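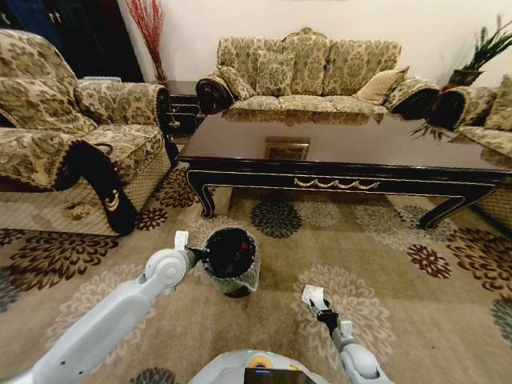
Is it worth paying for fabric protector on a damask living room set?

For most homes it isn't. Regular vacuuming, a throw on the seat that gets used most, and blotting spills right away do more for the fabric than a spray-on coating, and the coating wears off on the seats first.

Home Forums Living Room Upholstery Care Log in Register

Search this forum Enter keywords Go

Protection plan on a damask sofa set, anyone claimed on one?

lamvu
My parents have a full matching set, beige with the olive and gold damask pattern, dark carved arms, sofas plus the big armchair and the long coffee table with the shiny top. A man from the Ostness showroom came by to look at a loose arm on one of the sofas and left them a quote for "Jetari treatment" on all of it. He says the fabric will stain for good without it and the treatment lasts eight years. Mom is ready to pay. I'm not convinced. Has anyone had this done and then spilled something real on it?

RameshM
Eight years under what conditions? Ask him that and get the answer in writing. I had a coating put on a cream loveseat and the small print said it had to be reapplied every 18 months, at my cost, or the cover was void. It was on page four.

tuan_to
I'll take the other side. We had ours treated and my kid put grape juice on the arm. It beaded up and I wiped it off. I was glad we paid.

RameshM
How long after the treatment was that?

tuan_to
Couple of weeks maybe.

RameshM
Right. Anything beads up after a couple of weeks. Try it on the seat cushion after a year of people in jeans.

tuan_to
I don't sit around pouring juice on my couch to win an argument, so I guess we'll never know.

thongchaij
Lam, before anybody sprays anything, find the cleaning code. It's usually on a tag under the seat cushions or stapled to the bottom. W means water-based cleaner is OK, S means solvent only, WS is either one, X is vacuum only. If the tag is gone, test on the back near the floor. Damask just means the pattern is woven in. It doesn't tell you if the yarn is polyester or cotton or something with rayon in it, and those behave very differently when wet. Did the salesman say what the fabric is?

lamvu
He did not. He said "premium fabric." I looked tonight and the tag on the armchair says S.

thongchaij
Then ask if the Jetari stuff is water-based. If he doesn't know, he shouldn't be putting it on your mother's furniture.

tungtu
I've sold furniture (not at Ostness) and the treatment was where the margin was. Draw your own conclusions. Some of the products are OK. The plans are the part I'd never buy. "Accidental stain" covers one event that you can put a date on. Body oil on the arms and headrest is what actually makes a pale sofa look bad and it was excluded on every plan I ever handed over.

On that set the arms are carved wood at the front anyway, so it's the seats and backs you need to worry about. A throw over the armchair seat is cheap and goes in the wash. Get a second one for the spot where everybody sits. I'd do that and keep the money.

tuan_to
Throws slide off. We tried it. You spend your whole life pulling them back up.

tungtu
Tuck it into the back of the cushion. If there's a lot of slack let it hang over the front and it mostly stays put. Mostly. I'm not going to claim it's perfect.

lamvu
He also wants to sell them Turnerel polish for the coffee table and the wood on the arms. Same deal? The table gets a lot of light and every fingerprint shows.

thongchaij
If it's that shiny it's most likely a lacquer or some other hard gloss finish, and polish isn't feeding anything. It sits on top. Barely damp microfiber, then a dry one. Watch out for silicone polishes, they can make a mess for anyone who has to refinish it later. Also keep polish off the fabric where the wood meets it. I've seen an oily line all the way around an arm that never came out.

RameshM
And put felt on the bottom of anything that stays on the table. Picture frames are bad for this, people slide them when they dust.

tuan_to
I use Turnerel on my dining table and it's fine. Not everything is a scam, guys.

RameshM
Didn't say scam. I said read page four.

lamvu
OK, called the showroom. The person on the phone couldn't tell me if Jetari is water-based and said the technician "would know on the day." The eight years turns out to be the plan, and the coating itself has no stated life at all. I told Mom and she wants to wait until June when my uncle visits, he knows fabric – or says he does. The loose arm is two screws, by the way. I tightened them myself.

tungtu
Check those again in a month. If they back out, the hole is stripped and it needs a plug and glue.

tuan_to
Let us know what the uncle says. I still say it's worth it on a light color.

Related topics
Ung sofa covers, do they fit rolled arms?
Water ring on a gloss coffee table
Vacuum attachment for carved wood
What does code X mean on a couch tag
Matching set or mixed pieces in a small living room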